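Subject: Re: [zoneck-fans] Costume contest rules and the guest panel

Hello all,

I answer to two points from the earlier message, and then I have some news about the screening. I am sorry that it became long. My English is slow in the morning and I write everything twice.

> As I understood it, the costume contest will be open only for characters
> from the first Barkora film. This looks unfair to people who came to the
> series later. My sister has spent the whole summer on her armor from the
> television season, and now she hears it does not count. Can somebody
> please confirm what the rule is?
>
> Also I would like to know if the guest panel will be moderated, or if it
> will be again an open microphone like last time. I stood in the line for
> the entire hour and the man before me asked a question in four parts.

The rule is not correct in the way it was passed around. There are two groups in the contest. The first group is for the film characters only, and this one is judged by the people from the distributor, who give their own prize. The second group is open for everything under the Barkora name: the television season, the two comics, and also the animated shorts, if somebody remembers them. Your sister can enter the second group without any problem. She should only write "open group" on her form, because the form has no box for it.

Helmets can stay on during the walk, but must come off for the check at the door. Last year a few people were upset about this, so please tell your friends before they glue something to their hair.

About the panel. It will be moderated. Questions will be collected on paper in the hour before, and the moderator picks from them. I know that many on this list prefer the open microphone, and I also liked it in the first years, when we were 181 people in a school theater and everybody could speak. This time the hall has 451 seats and all of them are given away. With so many I don't see how an open line can work in one hour. If you want to send a question and you can't be there early, you can mail it to the list with the word PANEL in the subject, and I will print it.

Please don't ask about the ending of the Drarkik crossover. The guests have signed papers and can't answer it, and we lose five minutes every time while they explain this politely. 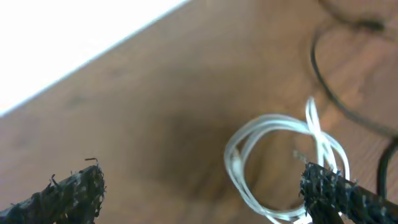
The table at my place, in uneven light.

Now the screening. We have the permission to show the third film in the long version, the one with the market chase and the second song. It was shown in this form only at one festival, as far as I know. The copy has subtitles in English, and they are the old subtitles, so the captain is still called "Chief" in half of the scenes. I asked for the new ones and I got a friendly no.

The screening starts at 7:30 in the evening and the doors open at 7:00. The film is 3 hours long with a short break after the temple part. The snack counter closes when the break ends, so buy your drink then or bring a bottle of water. Popcorn from outside is not allowed by the hall.

There was also a question in private mail about the surprise guest. I can't say who it is, and to be fair, I was told only half of it myself. I can say that it is not the actor who everybody is writing about on the Vashisht board. He is filming until the end of October and his agent answered us already in spring. So please, if you buy the train ticket only for him, think again. I would feel bad to see people disappointed in the front row with a sign in their hands.

A few small matters that I collected:

The poster is limited to 1,000 pieces, and it is one for each person. They are not numbered, this was a mistake in the first announcement. There will be no sale by mail afterwards, I asked this as well.

For signatures you can bring one item from home. Large items such as shields are possible, but you have to carry them yourself through the line, and the line goes up the stairs.

Photos with the guests are free in the lobby and forbidden on the stage – the opposite of what stands in the older leaflet. If you still have the older leaflet, the parking information in it is also wrong.

And to the person who wrote that the series was finished after the second film: I read your text to the end, and I agree with you about the villain. He was funny in the first part because he was afraid of his own soldiers, and later the writers forgot this and he only shouts. But I think you are too hard with the twins. The scene in the elevator, where both pretend to be the older one, is for me the best comedy in the whole series, and it has almost no words. I have shown it to my parents, who understand no English, and they laughed at the correct places.

I will send the form again tomorrow as plain text, for those who could not open it. If you have already sent it, you don't need to do it again.

Kind regards from the Zoneck list desk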